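Police were on Plernen Street again last night. A car went into the front of the pharmacy at 2:40 in the morning and the driver ran away on foot. No one was inside the shop.

According to the police desk, they look for one man, and no arrest is made until now. They did not say if it is connected with the break-in at Humphreys in January.

My neighbor heard the noise and thought it was thunder. I slept through it, I must admit.

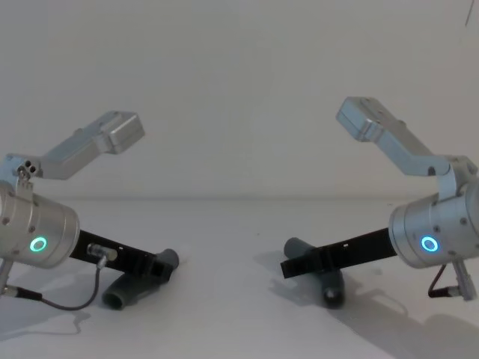

Sandrine Deschamps replies that the car was stolen from the Cinel parking lot, and that the owner got a call from an officer before six. I could not confirm this – please take it with care.

Update: the street is open again, but bus 325 still goes by the bridge. The pharmacy will give out prescriptions from the side door until 6 p.m.

If you have seen something, the case number is 2286. Please call the station and do not write it to me.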